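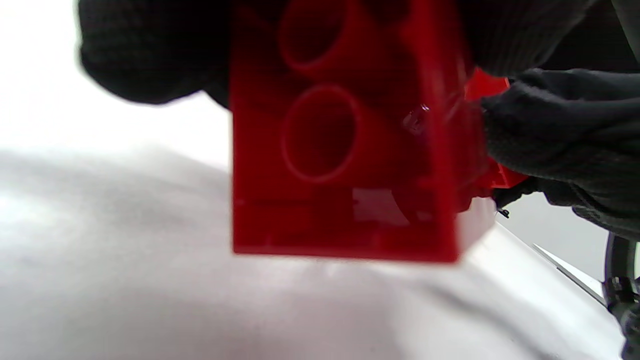

February 14, 2026

My savings book is in English now, I decided it this morning. I have paid 870 for the winter course at Clarano and I must use it.

Today we had lesson 28. The teacher asked us to talk about a toy from our childhood, and I became quiet, as always. Then Noura Hattar spoke about her grandmother's kitchen in Dabbas, where she built houses from bricks under the table — she did not know the word "underneath" so she showed it with her hands. After that I could speak too. I think I spoke for over 80 seconds.

New words: underneath, stubborn, to fit together. I still mix "fit" and "suit."

In August I want to call the office in Tradgate myself, without my sister beside me. Tomorrow I must write to Mother and buy stamps.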